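News > Automation > Maintenance

Drendent revises upkeep routine for hand-held gripper sets

3 Jan 2023 | By the Drendent technical desk

This site uses cookies to remember your reading preferences. Accept all | Manage settings

Drendent has issued a revised maintenance routine for the hand-held two-finger grippers used by its household handling group at Wasell. The routine replaces a single end-of-week inspection with a short check before each session and a fuller bench service every 40 hours of use. It applies to all the sets kept at Wasell and to those on loan to the Wallero workshop.

The change follows a review begun in July, when several sets were returned with uneven finger travel. In each case the two fingers closed off centre, one reaching the midline before the other. The fault was small enough to pass a visual check with the fingers open, but it showed once the fingers were brought together slowly over a steel rule. Records taken with the affected sets had to be marked as unreliable for fine grasps, though they were kept for work on larger objects.

Wear in the linkage was the main cause. The arms that carry the motion from the trigger to the fingers turn on small screws, and on the returned sets one or more of these had backed out by part of a turn. A loose joint lets the arm rock sideways under load, and the finger on that side then lags. On two sets the screw had also marked the inner face of the arm, which was replaced.

Under the new routine the linkage screws are removed one at a time, cleaned of old thread compound, and refitted with a fresh drop of medium-strength compound. The arm is moved through its full travel before the next screw is taken out. Fitters are asked not to strip both arms together. Doing so loses the setting between the two sides, and resetting it from nothing adds a good deal of bench time.

After refitting, the set is cycled 300 times by hand on a return spring and checked again over the rule. If the fingers meet within tolerance, the set is released. If they do not, the arms are swapped for a matched pair from stock and the cycle is repeated. The stock pairs are supplied by Szabó, which grinds them together and ships them in the same packet. Mixing arms from different packets is no longer allowed.

The check before each session is shorter. The operator opens and closes the fingers five times with the set held upright, then again with it held on its side, and listens for a click. Finger surfaces are wiped with a dry cloth, or with alcohol if the previous session involved food or washing-up liquid. The camera mount is pressed lightly from each side. Any movement means the set goes back to the bench – operators do not tighten mounts themselves, as a mount that has been turned has to be calibrated again before its records can be used.

Calibration has its own section in the document. The camera view must include the tips of both fingers throughout their travel, and the midline between them must fall inside a band printed on the bench card. Earlier practice allowed a set to be passed if the tips were visible when closed. It has been dropped, because a mount that has tilted forward can lose the open tips while still showing the closed ones correctly. 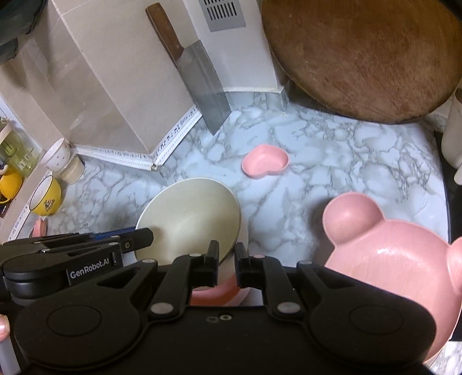

Drendent has also changed where the final check is done. A bench card shows whether the fingers meet, but it gives little idea of how the set will behave among ordinary objects under mixed light, and the last step now takes place on a kitchen worktop laid out with crockery. The layout is meant to be awkward. A bowl tipped on its side presents its rim at an angle that flat gauges do not test, and a glossy surface such as that of the pink bear-shaped plate throws back light that can hide the line of a finger tip. Large upright items, among them a round wooden cutting board stood against the wall, give the operator a fixed background for comparing one set with the next.

Each set is used for 28 grasps in this step, divided between rims, handles and flat edges. The operator notes slips and any grasp where one finger touches well before the other. Three early touches on the same side send the set back for linkage work, even if it passed over the rule.

Return springs are now treated as service parts and changed after 600 hours whatever their condition. Pads are still changed on inspection. Drendent considered a fixed interval for these as well, but wear varied too widely between operators for a single figure to be useful.

A paper card travels with each set and records hours, screw work, spring changes and the result of the last calibration. The Wallero workshop had kept its own log in a different format and will copy its entries across as sets come in for service. Sets without a complete card may be used for training but not for recording.

The routine is in force at Wasell now. Wallero will change over when its next packets of matched arms arrive, and until then will keep to the earlier inspection with the new session check added.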